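So, Kvam! I'd been meaning to get over to the Momex open day for ages, and in February I finally did it (75 miles from Fancombe, two coffee stops, one wrong turn near Pludovdale that I'm blaming on the road signs).

Birger Wallin met our group at the front and took us around. He's been with Momex since the place was mostly a storage shed, and he talks fast, so my notes are a mess. What I did get down: the building is 3334 square feet counting the mezzanine, and they had 419 people sign up for the open day, which they'd split into small groups all through the afternoon. Good call -- ours was just the right size to ask dumb questions, and I asked plenty.

I'll admit I spent half the tour looking at the building itself. I'm a sucker for a high white ceiling, and this one has round pendant lamps and the pipes left out in the open, painted white to match the rest. The entrance is lovely too, tall and dark-framed with frosted doors and big clear panes over them, so you still get the sky and a bit of greenery from inside. I want that for my own hallway (my hallway is seven feet tall, so no).

Ylva Myklebust took over after the break and told us how they picked the lamps. Apparently it came down to 2 samples and a long argument, and she won! She also gave me the name of the shop, which I've already lost. If anybody from my group wrote it down, please email me.

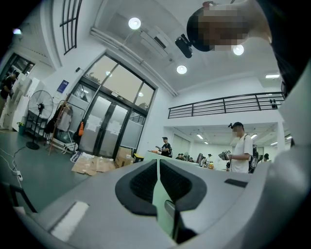

Parking was free, by the way, but the lot fills up by 2, so go early and bring a sandwich -- the cafe across the road only does cake.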